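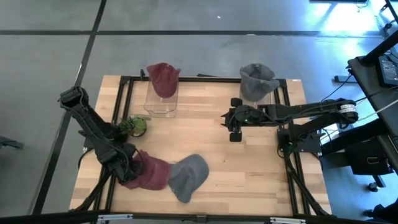

図4-1 作業台に置いた帽子と、台の奥に並べた透明ケース

4. 帽子の仕分けと収納

この章では、Natcombe 透明収納ケースを使ってベースボールキャップを仕分けし、しまうまでの手順を説明します。ニット帽と麦わら帽子については第5章を参照してください。

4.1 用意するもの
・Natcombe 透明収納ケース 2個
・平らな作業台(奥行き80cm以上)
・Ustar 毛ブラシ(やわらかいもの)
・乾いた綿の布
・Yammine ラベルシール(別売)

4.2 作業台の準備
1. 台の上を乾いた布で拭き、ほこりと水気を取り除きます。木製の台では、ささくれがないことも確かめてください。
2. ケースを台の奥側に横に並べます。開口部は上に向けます。
3. 台の手前側は帽子を広げる場所として空けておきます。

注記:ケースのふたは、仕分けが終わるまで別の場所に置いてください。台の上に置くと帽子を広げる面積が足りなくなります。

4.3 仕分け
1. しまう帽子を手前側に出します。えんじと濃いグレーのように暗い色どうしは、重なると境目が見えにくくなります。1つずつ離して置いてください。
2. 各帽子の内側を見て、汗止めの汚れと洗濯表示を確認します。
3. 洗う必要のある帽子は台から下ろし、4.5の手順に進みます。
4. 残った帽子を2つのグループに分けます。色別でも使用頻度別でもかまいませんが、1つのケースに両方の基準を混ぜないでください。
5. 左のケースに入れるグループ、右のケースに入れるグループを決め、ラベルシールに書いておきます。

4.4 ケースに入れる
1. クラウン(頭の入る丸い部分)の表面を、縫い目に沿って毛ブラシで払います。
2. つぶれたクラウンは、内側から手のひらで押して丸みを戻します。布のしわは引っぱらず、指の腹でならします。
3. つばを持ち、クラウンを上にしてケースの底に置きます。
4. 2つ目以降は、前の帽子のクラウンにかぶせるように重ねます。
5. ケースの縁から帽子がはみ出していないことを確かめ、ふたを閉めます。四隅を順に押し、カチッと音がするまではめてください。
6. ラベルシールをケースの正面に貼ります。

注意:つばを二つ折りにして入れないでください。芯材に折れ目がつくと元に戻りません。

注意:ケース1個に入れる帽子の重さは900gまでです。超えると底がたわみ、積み重ねたときにふたが外れるおそれがあります。

4.5 洗ってからしまう場合
1. 洗濯表示に従って手洗いします。表示のない帽子は、固く絞った布で汗止めだけを拭いてください。
2. 乾いたタオルで水気を押さえ、クラウンの中に丸めたタオルを入れて形を整えます。
3. 風通しのよい日陰で干します。
4. 内側の縫い目まで乾いたことを手で触って確認し、4.4の手順1に戻ります。

警告:湿ったままふたを閉めないでください。かびや色移りの原因になります。濃い色の帽子と淡い色の帽子を同じケースに入れるときは、間に薄紙を1枚はさんでください。

4.6 保管場所
・直射日光の当たる棚や暖房器具の近くは避けてください。ケースが変形したり、帽子が色あせたりすることがあります。
・Mumden シェルフに載せる場合は、棚板の間隔を18cm以上に設定します。棚板の移動方法はシェルフに付属の説明書をご覧ください。
・夏用の帽子は5月を目安に入れ替え、その際にケースの内側も拭いてください。

4.7 ケースのお手入れ
1. 帽子をすべて出し、ラベルシールをゆっくりはがします。
2. 薄めた中性洗剤を布に含ませ、内側、外側、縁の順に拭きます。
3. 水拭きで洗剤を落とし、乾いた布で仕上げます。

注意:シンナー、ベンジン、研磨剤入りの洗剤、たわしは使用しないでください。透明な面に傷や白い曇りが残ります。

ふたが閉まりにくいときは、縁に糸くずや薄紙がはさまっていないか確認してください。ふたが割れた場合は、ふただけを部品としてお求めいただけます(1,000円、送料別)。ご注文の際は、ケースの底にある型番をお知らせください。

改訂:11/17/19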